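Lavent to open shared work floor in Lernska

4 October 2018

Lavent will open a shared work floor in Lernska next July, with 50 desks and 13 meeting rooms for small firms.
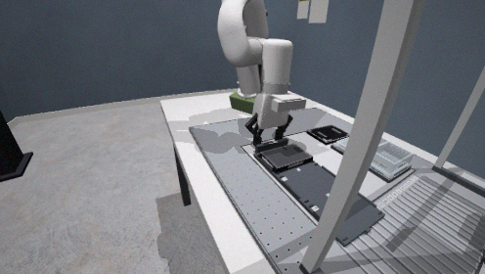
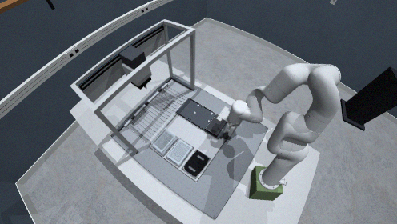 Computer-rendered views, each with a pale work table.

Monthly desk rental includes mail handling and use of the kitchen. "Most tenants want a short lease," said Nadine Jaber, leasing manager.

Applications go to Walid Moussa at the Lavent office, 384 Brekke Street.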